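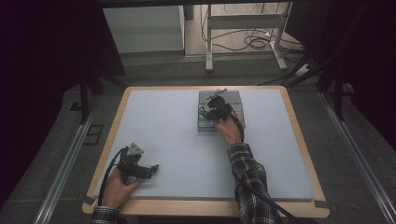
Our group picked "how robots learn to use their hands" as our project topic back in September, mostly from videos, so getting to spend a Thursday at the Prandstead open day was a huge step up. The part we had read the most about was teaching by demonstration, and it was the first station we got to. A person works with a black gripper in each hand, cables trailing off the near edge of the table, and does the job the robot is supposed to learn. The job at this table was about a gray see-through block near the far side of the board. The right gripper points straight down over it while the left one stays low and out of the way. I had pictured a joystick or a big control panel, and it is so much more direct than that!

Prandstead > Student Projects > Robotics > Visit Report

Last updated: December

What we wanted to find out

Before the visit we wrote down our questions. Vinh Đỗ wanted to know how many times a person has to repeat a task. Sinéad Buckley wanted to know what happens with the bad tries. I (Darcy Lowther) wanted to know if it gets boring.

What we learned

Golshifteh Shokri ran the demonstration and answered everything, even when we talked over each other. For a simple pick-up task her team likes to have 1000 demonstrations before they train anything, and 2000 if the object can start anywhere on the table. A bad try gets marked and kept in a separate folder. Sinéad loved this, as our first draft said they were all deleted. We have fixed that section.

To my question she said yes, sometimes — and that people get sloppy when they are bored, so they switch tasks after 16 tries.

We also asked why the work surface is so plain. She told us they start with one object and a clear table, then add clutter later in the program, which they call Clositz. We didn't get to see the cluttered version. Leandro Lozano, our teacher, is going to ask if we can come back for it.

Trying it ourselves

Visitors got a turn with a spare pair at the Lovwood table next door. Closing the fingers is easy. Knowing where the tips are is hard, and I kept stopping too high. Vinh got 11 pickups in his turn and would not stop talking about it on the bus. Sinéad found that moving slower made her worse, and we are still arguing about why.

What comes next

We are building a cardboard gripper with string for the fingers and will test it on erasers, dice and a plastic cup. The plan is to log every try, good and bad, the same way Golshifteh's team does. Our drawings are in the Haque room if anyone wants to look at them. The hinge still needs work.

Contact: Student Projects desk, Haque room | Back to top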